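Home | Projects | Reports | People | Contact
We use cookies to keep you signed in. Accept / Settings

Tabletop Rules, Second Draft
Suha Kanaan and Tudur Eynon, Witthorpe

Our first rulebook had 19 rules. By December we had broken most of them, including the one about reading the rulebook. Solange Millet, our adviser, suggested we keep the ones we could recite with a hand on the stop button. That left six.
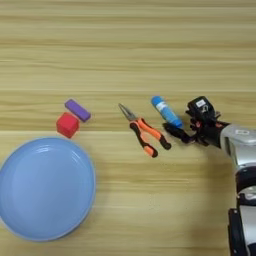 Rule one is that people stay behind the tape while the arm has power. Rule two says whoever holds the stop does nothing else — no typing, no sandwich. Tudur considers this rule personal. The other four cover speed, payload, logging and who signs the sheet. Every session needs two signatures, and we now check that they belong to different people.

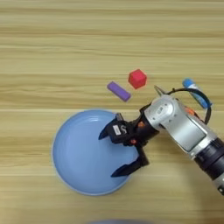

Who can restart the arm after a stop?
Only the person who pressed the button, once the cause is in the log. "It felt wrong" counts as a cause, and so far it is our most popular one.

Khalil Awad still wants a seventh rule on cable checks. He is drafting it.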